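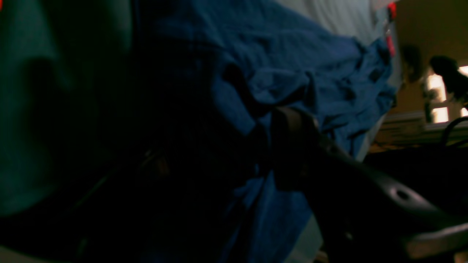
A blue cloth, crumpled up, next to a green one.

Why Does Cloth Crumple? (And Can You Ever Win Against a Wrinkle?)

Reading time: 8 minutes

Grab a piece of cloth. A T-shirt will do, or a pillowcase, or a dish towel if nobody needs it. Now scrunch it into a ball as hard as you can, count to ten, and drop it.

Look at what you made! Little mountains, little valleys, dark caves where the light can't get in. If you were the size of an ant you could go hiking in there for a whole afternoon. And the really strange part is that you could scrunch and drop that same cloth every day for the rest of your life and you'd never get exactly the same mountains twice.

I have been thinking about this a lot, mostly on Friday, because Friday is when I do the washing. I have a big laundry pile and a small apartment, so I have plenty of time to stare at wrinkles. Let me tell you what I've found out.

What cloth is made of

Pull your T-shirt up close to your eye. Closer. See the tiny loops? A T-shirt is knitted, which means it's one yarn looped through itself again and again, row after row, the same way a woolly sweater is made, only much, much smaller. Bed sheets are different. They are woven. Weaving means there are threads going up and down and other threads going side to side, and they take turns passing over and under each other.

Now take one thread and untwist the end. (An old, frayed thread is best. Please don't unpick your school shirt and say I told you to.) You'll see that the thread is made of even thinner hairs all twisted together. Those hairs are called fibers. Cotton fibers come from a fluffy plant. Wool fibers come from sheep. Polyester fibers are made in a factory from a kind of plastic, squeezed out through tiny holes like spaghetti out of a pasta machine.

So cloth is fibers twisted into threads, and threads looped or crossed into cloth. The threads aren't glued to each other. They can slide a bit and tilt a bit, and that's the secret of why cloth is floppy and a sheet of wood isn't.

Paper is an interesting one, by the way. It's made of fibers too, but they're all matted and stuck together. Try laying a sheet of paper over your knee and then a handkerchief. The handkerchief hugs your knee. The paper pokes out in points and looks cross about it.

So why does it crumple?

When you push on a piece of cloth from the side, it has a choice. It could squash up and get shorter, like a sponge. Or it could bend. Cloth is very thin, and thin things are terribly easy to bend, so bending wins nearly every time. Up pops a ridge.

Try this on a table. Lay your cloth flat, put one hand on each end, and slowly slide your hands together. First you get one smooth hill in the middle. Keep going and the hill gets tall, then it gets tired and flops over to one side. That's a fold! Keep pushing and you'll get a second hill, and a third, and they start bumping into each other.

Now do it again but twist one hand as you push. What a mess! The hills run every which way, and where two of them meet you'll often see a small sharp point. Scientists who study crumpling really love those points. A lot of the bending gets crowded into them. I love them too, but when I find one in the middle of my shirt collar I love them a little less.

Why light makes wrinkles easy to see

Go and find a lamp, or wait until evening when the sun is low in the window. Put your crumpled cloth down so the light comes at it from one side. The tops of the ridges catch the light and look pale. The sides facing away look dark, and the deep parts between the folds can look almost black, even when the cloth is a nice cheerful blue.

Look at the picture at the top of this page again and find the places where the blue looks brighter. Those are the tops of the folds. I didn't believe how dark blue cloth could get in its own shadow until I started looking properly.

If you like drawing, here is a trick. Don't draw the cloth. Draw the shadows, leave the bright bits alone, and the cloth will turn up by itself. My aunt Karlijn Aerts taught me this when I was nine and bored, and I used up a whole pencil on one sock.

Some wrinkles leave and some wrinkles stay

A wool sweater can be squashed in a bag all day and come out looking not too bad. A cotton shirt comes out looking like a map of the Alps. What's going on?

It's the fibers again. Wool fibers are naturally wavy and springy, a bit like very small bed springs. Bend them and they want to go back. Polyester is good at springing back too. Cotton and linen are not so good at it. Inside a cotton fiber there are long, long chains of tiny building blocks called molecules, and the chains hold hands with their neighbors. When you bend the fiber and leave it bent, some of them let go and grab a new hand. Now they're holding on in the bent shape! That's a wrinkle that wants to stay.

Water makes the swapping easier. It sneaks in between the chains and loosens their grip, so damp cotton can be pushed into a new shape without much trouble. Then, when it dries, the chains grab on tight wherever they happen to be. If your shirt dries in a ball, it's going to remember the ball.

I know this because I once left a load of washing in the machine overnight, went to meet my sister off the early train from Stavthorpe, stopped for pancakes, and came home to the wrinkliest tablecloth in the history of tablecloths. We ate off it anyway. The glasses leaned.

How an iron wins

An iron uses heat, and usually steam, and weight. The steam is water, so it loosens the chains. The heat makes everything inside the fiber wiggle, and that loosens them even more. Then the flat, heavy bottom of the iron presses the cloth smooth, and as the cloth cools and dries, the chains hold hands again in the new flat shape. 

Irons get hot enough to burn you badly, so that's a job for a grown-up, or for you with a grown-up standing right there. They can also melt some kinds of cloth. That's why there are little dots on the care label: one dot for a cool iron, two for medium, three for hot.

There are sneakier ways, though, and you can do these by yourself:

Shake it. Take the damp cloth by two corners and give it a good hard snap, like you're scaring a pigeon. It's amazing how many creases give up right away.

Hang it. Gravity will pull on the cloth for as long as it hangs there, and gravity doesn't get tired arms.

Stroke it. Lay it on a bed and smooth it from the middle out to the edges with flat hands.

Fold it soon. A fold is really a wrinkle too, just one that you chose.

An experiment to try at home

You need three pieces of old cotton cloth the same size (ask before you cut anything up!), a bowl of water, and some rubber bands.

1. Leave the first piece dry. Scrunch it up and put a rubber band around it.
2. Dip the second piece in the water, squeeze it out, scrunch it up, and put a rubber band around that one too.
3. Dip the third piece, squeeze it out, and hang it over the back of a chair.
4. Wait until everything is completely dry. The scrunched wet one is slow. Mine took until the next afternoon.
5. Take off the rubber bands and lay all three side by side near a window.

Which one is the most wrinkled? Write down your guess before you start, because it's much too easy to pretend afterward that you knew. Then you can try again with a piece of something stretchy, or with wool, and see if your guess gets better.

If you have a ruler you can measure as well. Cut a strip 28 centimeters long, scrunch it damp, let it dry, and then lay it down without pulling on it. How long is it now? The missing bit hasn't gone anywhere. It's hiding in the hills.

Wrinkles people make on purpose

Not everyone wants flat cloth! Some skirts have pleats, which are sharp folds all in a row, pressed in with heat so that they stay. There's a bumpy striped cotton called seersucker that is woven with some threads tight and some threads loose, so it puckers by itself and never needs ironing. It's lovely in July because the bumps hold the cloth a little way off your skin and let the air in.

And a curtain would look very silly if it had no folds. When I made curtains for my kitchen I bought exactly enough cloth to cover the window, feeling very clever and thrifty, and when I hung them up they looked like two bath towels. You need extra width so that the cloth has something to fold with. I had to go back to the shop and buy the same again. They had run out of the green, so now I have one green pair and one striped pair, and they hang on the same rail and people are very polite about them.

Words to keep

Fiber: a very thin hair of cotton, wool, or something else that can be spun.
Yarn: fibers twisted together, ready for knitting or weaving.
Woven: made from threads that cross over and under each other.
Knitted: made from loops pulled through other loops.
Pleat: a fold that somebody put there on purpose.
Molecule: a tiny building block, much too small to see, even with your nose on your T-shirt.

Next time I want to write about why socks go stiff when they dry on a radiator. If you've got a theory, send it to me, and tell me how your three pieces of cloth turned out.

Contact | © Wiledus Pages for Curious Kids | Back to top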